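About Us

Tondlow Fruit Baskets

We put fruit in baskets and take it to people. That's the whole business, and we still get a bit excited about it every morning, even in January when the cool room is packed to the roof with mangoes and you have to turn sideways to reach the pears.

Tondlow started at a market stall in Warstead, selling whatever was ripe out of a few old baskets we'd been given. Customers kept asking if they could buy the fruit and the basket together. Then the dentist up the road wanted one for her waiting room, refilled every week, and the bowling club heard about it and wanted one too. Before long the stall was mostly a place where people came to order baskets, so we gave it up and moved into a proper packing room on Sotiropoulos Lane. We've been here 11 years now!

These days we look after workplaces, schools, aged care homes and a good many kitchens across Warstead and out as far as Butatow. We also do one-off baskets for new babies, new neighbours, broken legs and end-of-term thank-yous (teachers get a lot of chocolate, and they tell us a mandarin is very welcome by December).

What goes in

Whatever is good that week. We buy from growers on the Butatow side of the river and from the wholesale market for the things that don't grow near us, bananas being the big one. We don't print a fixed list because we'd only have to cross things off it. If the plums are having a lovely year, you'll see a lot of plums. If the strawberries have been rained on, we'll leave them alone and give you something better.

Apples and pears go on the bottom, citrus around the sides, stone fruit and kiwifruit in the middle where they won't get knocked. Grapes are tucked in near the top. Bananas go on last, always, curved over everything else, and they come off first at your end too. They bruise if you look at them sideways, and they hurry everything else along if they're shut in with it. We send them out with a touch of green still at the tips so they colour up on your bench over the next couple of days.

If somebody at your place can't have a certain fruit, tell us and we'll pack without it. Kiwifruit is the one we hear about most.

The baskets

We love a woven basket. Fruit likes a bit of air around it, and a basket looks friendly on a lunchroom table in a way that a cardboard tray never will. We use long rectangular ones because they sit neatly side by side in the van and you can see everything in them at a glance, so the good peach doesn't end up hiding at the bottom until it's past its best.

Ours come and go. Each regular customer has 2 baskets on the books, one with them and one with us, and we swap full for empty on delivery. Back at the packing room every basket gets brushed out, wiped over, checked for loose ends around the rim and left to air before it's filled again. We have more than 1,000 in circulation, and some have been going since the early days on the lane. When one gets too tired for fruit it usually goes home with one of us and ends up holding pegs, or a cat.

Gift baskets are yours to keep, of course.

Come and see us

The packing room is open to visitors most mornings, and we really do like it when people drop in. School groups are welcome (kids are brilliant packers, very strict about fairness). You're also welcome to bring in your own basket and have it filled while you wait. Any shape will do, though a round one takes us a little longer to get right.
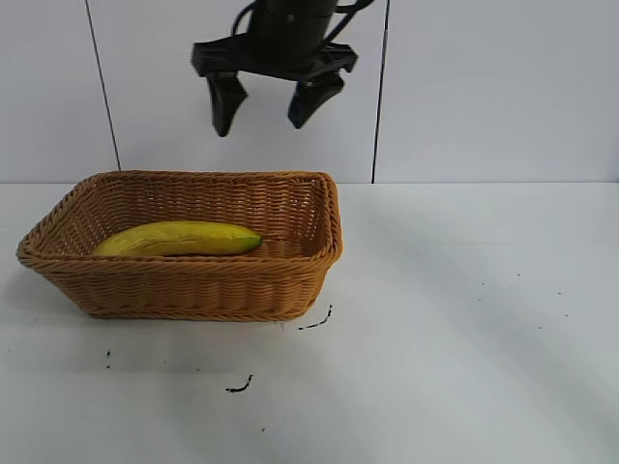 Same style of woven basket, and one banana to go with it in the second picture. 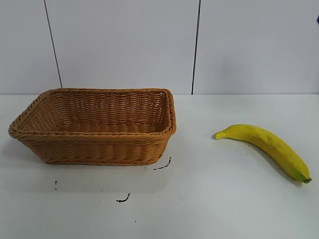
Do I need to be home when you deliver?
A shady spot by the door is fine, so long as you leave the empty basket out for us to swap. If your porch gets the afternoon sun, let us know and we'll put you on the early run, which leaves Warstead at 6 am.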